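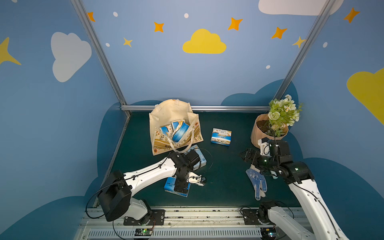
Teaching a Two-Arm Setup to Pack a Bag: Workshop Tips

By Meinir Powell
Last changed May 21, 2018

These tips are for people who already have a pair of arms running and want to record demonstrations of a household job. Packing boxes of tissues into a canvas tote is a good first one. The items are light, they survive being dropped, and the bag gives enough trouble to be worth learning from.

Before you record

Stand the tote at the back of the table and open the handles out to the sides. If a handle falls across the opening, the gripper will catch it sooner or later. A bag that slumps can be stiffened with a piece of cardboard in the bottom.

Put one or two boxes in the bag before you begin. They hold the sides apart and give the first few runs a better chance.

Leave a few things on the table that have nothing to do with the job. A work glove and a flower pot are fine. Move them between runs, but keep them out of the straight line from the boxes to the bag. If everything is always in the same spot, the arms learn the spot and miss the box as soon as it moves.

Steering by remote control

Use the leader arms if you have them. A game controller works for simple pushing but is tiring for anything that needs the wrist turned. Sit where you can see the table directly and keep the wrist view on a screen beside you.

Move at half the speed you would use with your own hand. Stop for a breath above the box, go straight down, close, and stop again before you lift. Those short stops make it much easier to trim the recording later.

Grip a tissue box across its narrow side, near the middle. Squeezed at the end it tips. If it does tip, set it down and take it again, and keep that run. A recording with a clean second try is useful.

Check the wrist view between runs. Bag fabric on one side and something tall on the other can leave only a strip of table to work in, and it is easy to drive a finger into the cloth without noticing.

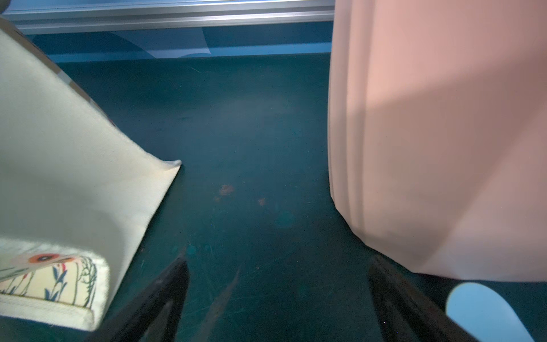 Wrist view with the fingers open, cream fabric to the left and the pink pleated object close on the right.

When the strip gets that narrow, back the arm out and come in again from higher up. Don't try to turn the wrist in the gap.

Guiding by hand

If your arms can be set to go limp, you can hold the wrist and walk it through the motion. It suits short moves such as pressing a box flat or nudging it square. Hold the arm behind the gripper so that your fingers stay out of the camera's view. Support the elbow with your other hand or it will sag and the sag will be recorded. For anything with both arms at once, go back to remote control.

How many runs

Emília Kováčik, who taught me most of this, likes 200 good runs for a single bag and a single kind of box. I have had a usable result with 62, but only with the bag in one place. Do them in batches of 17 or so and get up in between. Tired hands make jerky recordings.

Housekeeping

Scratches and small stains on the table can stay. Sticky patches can't, as boxes drag on them. Wipe those with a damp cloth and let the table dry.

Check the fingertip pads at the start of each session and replace any that have begun to peel.

Tie the cables along the upper link with some slack at the wrist. Turn the wrist fully both ways by hand before you power up.

Name the files as you go, with the task first and the run number last. Delete a bad run right away while you remember which one it was.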